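Le marché de Drakosby déménage (et moi je suis ravie)

Août 2018

Bon, je vous l'avais à moitié promis au printemps, cette fois c'est officiel : le marché du soir de Drakosby quitte le parking de la gare pour s'installer sur l'ancien quai aux grains, côté canal. L'ouverture est prévue en octobre, le temps de refaire l'éclairage et de tirer l'eau jusqu'aux stands. J'y suis passée hier en rentrant du travail, et j'avoue que j'ai déjà repéré l'endroit où je poserai mon vélo !

Il y aura 58 emplacements, contre 30 aujourd'hui. Pour celles et ceux qui font la queue chaque semaine devant les galettes de sarrasin (j'en suis, hélas pour mon budget), ça va changer la vie. La mairie annonce aussi 200 places assises sous la halle, avec de vraies tables, des grandes, où on se retrouve coude à coude avec des gens qu'on ne connaît pas — c'est comme ça que j'ai découvert les beignets d'aubergine l'an dernier, dans l'assiette du voisin.

Les maraîchers de Hornolthorpe restent fidèles au poste, la fromagerie Rikstead aussi, et la petite cantine Ngata, qui dépannait jusqu'ici avec une camionnette, aura enfin un stand fixe avec un coin pour cuisiner devant les clients. Ils parlent de soupes à emporter et d'un plat unique qui changerait tous les soirs. J'ai demandé s'il y aurait le ragoût aux arachides, on m'a répondu par un sourire, je prends ça pour un oui.

Côté tarifs, les commerçants paieront leur emplacement 60 euros par mois, comme avant. Le parking de la gare, lui, redevient un parking, et je connais des voisins qui vont souffler un peu le soir venu.

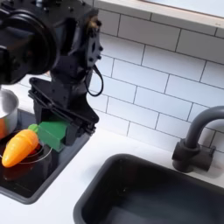 Faudra-t-il apporter sa vaisselle ?

Les stands prêteront des bols et des assiettes contre une consigne, rendue au comptoir près de l'entrée du quai. Vos propres boîtes seront acceptées partout, pensez juste au couvercle pour les soupes.

Les demandes d'emplacement se font encore en mairie, au guichet du rez-de-chaussée. Et si quelqu'un cherche une bonne idée de stand, il nous manque toujours un marchand de glaces — même en octobre, je serai cliente.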